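4.2 Cable fault during bin picking

The fault first appeared in the second long run, on a Thursday. The cell had completed 196 picks when the gripper stopped reporting its finger position. The controller raised no alarm, and the arm carried out 38 more cycles with a frozen reading before Alina Munteanu pressed the stop.

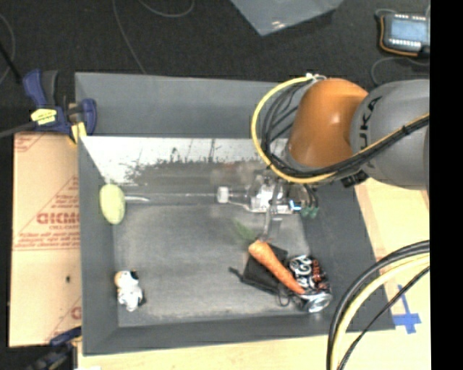
Page last changed: March, 16:40 – V. Lindholm

The cables are routed outside the arm, in a loop around the orange joint, and tied at the top of the loop. With the gripper low in the bin and the wrist turned toward the left wall, the slack is used up and the load goes to the connector. Upright items near that wall need the largest wrist angle. Items in the lower right part of the bin, such as the carrot and the can, do not.

Bench tests at Werik showed an open signal wire that made contact again when the cable was bent back. This explains why the restart check passed twice.

Changes made:
Wrist angle limited in the Zitent planner.
Stop after three identical finger readings during a close command.
Cable inspection every 1,000 cycles.

The repeat test ran for 2,423 cycles with no lost readings. The angle limit leaves a strip along the left wall that the gripper cannot reach – see 4.3.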